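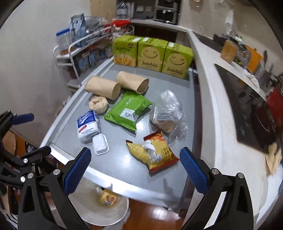

*Last edited in September*

## Same table every time, or shuffle it?

I'm recording snack pickups with a hand-held gripper in a kitchen, and I love it! 172 demos so far. Should I leave the three green Jagabee boxes in a row, or move everything between takes?

**Lamai Chuensuk** – 14 votes

Shuffle! We did about 20 takes per layout at Bovmont and the policy only learned the layout. Lay a box down, swap it with the cardboard tubes, turn the chip bag. Keep the crumpled bags in too – soft stuff is where you'll want the most examples.

**Arain**

+1, and move your own starting position as well. I forgot that for my whole first set, argh.

**Wunholm**

more data. I have 2,002 and it still misses bags sometimes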